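Small Space Laundry - project report, group 2
Last updated: March

Still missing the cost table, Bernd Teuber has it. Will go in by Monday.

Task was drying and hanging clothes in a bedroom with no spare floor. We kept the rack right next to the bed - less walking, but sleeves end up on the sheet. Long sleeves worst. Shirts went on hangers first, then on the lower bar. 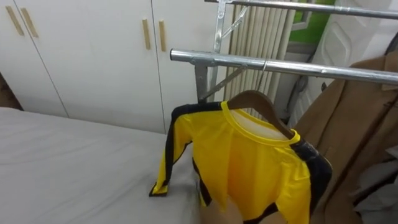
Why hang shirts on a hanger and not fold them over the bar?

Folding left a crease across the chest every time, and the hanger kept the sholders in shape.

Each round took 15 minutes with two people. T-shirts fine either way. Tried the upper bar too, too high for Bernd. Next: move the rack nearer the window, repeat with towels, and write up teh method section properly.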